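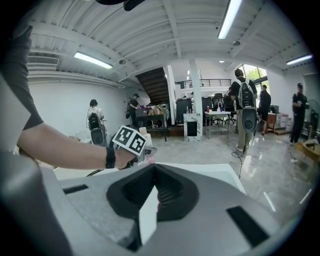 February, 7 a.m. Pressure 1,011, corrected to sea level, and falling slowly. Wind light from the south-west. Low cloud, no break in it. Rain gauge 2 mm, most of it from the early part of the night going by the state of the path when I got up at four.

Repeated the barometer comparison before breakfast. The old aneroid in the hall still reads high against the digital one in the study. The gap is now 3 hPa and was the same yesterday at the same hour, so I am treating it as a fixed error and not a fault in the movement. I tapped the glass first, as always, and the needle moved down a hair and stayed there. The adjusting screw is at the back and takes a small flat blade. I have left it alone until I have a week of readings with the pressure both rising and falling. If the gap is wider on the way down, the linkage needs cleaning and turning the screw will only hide it.

The height correction was the cause of last month's muddle. I had been using the height of the road outside, taken from the map, when the house stands above the road and the study is upstairs. The new figure is 60 metres for the study shelf. I have gone back through the January pages and altered them in pencil, leaving the ink legible underneath. The readings from Irley were done by a different method and I have not touched those.

Letter from Clyde Obi with his rainfall totals for Dremton. His gauge catches less than mine in every westerly spell and about the same as mine in everything else. He puts it down to the hill. I think it is the hedge, which he says has been let grow on the west side, and a gauge wants to stand at least twice as far from an obstacle as the obstacle is high. I have written back asking for the height of the hedge and its distance from the funnel. He also wants to know whether he should change his reading hour to match mine. I have said yes, and to mark the page where the change is made, otherwise the first total will look wrong in ten years' time. 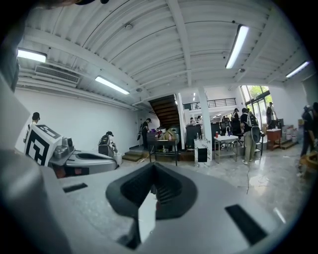

Does the gauge need reading on a dry day? It gets read every morning at the same hour, and a nought goes in the book, so that a blank always means a missed reading.

Noon. Cloud base lifting slightly towards Farngate. Took the funnel off and rinsed it. Leaf matter in the neck again, also a small spider. The inner can was sound, no sign of a split at the seam after the frosts. Checked the rim with the spirit level and packed the north side with a sliver of slate. Wet bulb wick changed at the same time - the old one had gone hard and was reading close to the dry bulb, which in this weather could pass unnoticed for days.
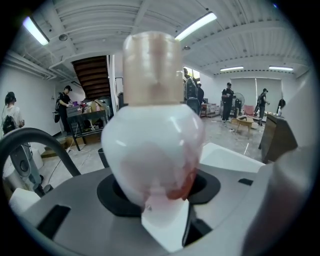
Tooth-shaped, white streaked with pale pink.

9 p.m. Pressure down a little further, wind backed to south and getting up. Rain just starting, fine, hardly enough to wet the sill. Began ruling up the March sheets in the Weerasinghe ledger, with a wider column for remarks this time. Minimum thermometer reset and the screen door latched. Grass thermometer brought in, cleaned and put back out on its pegs.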